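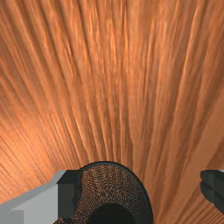

The Planner Is Very Sure of Itself

Iqra Minhas has heard the pitch for Clinder before. Drorkunero, which sells the grasp planner, quotes 100 clean picks in simulation and would like you to stop reading there.

She didn't. Her team at Astero reran the same task with the friction settings nudged and got 62. "The planner never lowered its confidence score," she says. "It was wrong and cheerful about it." 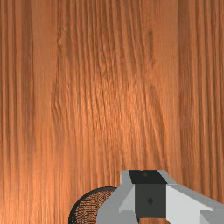

Simulated gripper, round object and a great deal of wood grain.

Mircea Dinu, who wrote much of Clinder's control code, calls the test unfair. Friction, he says, gets tuned on site. Maybe so, but tuned by whom, and for how long? The manual gives the matter 2 pages. A customer I spoke to in October had spent around 80 hours on it and was still going.

Drorkunero promises an update that estimates friction on its own. I asked to see it run on a real arm and was sent another simulation.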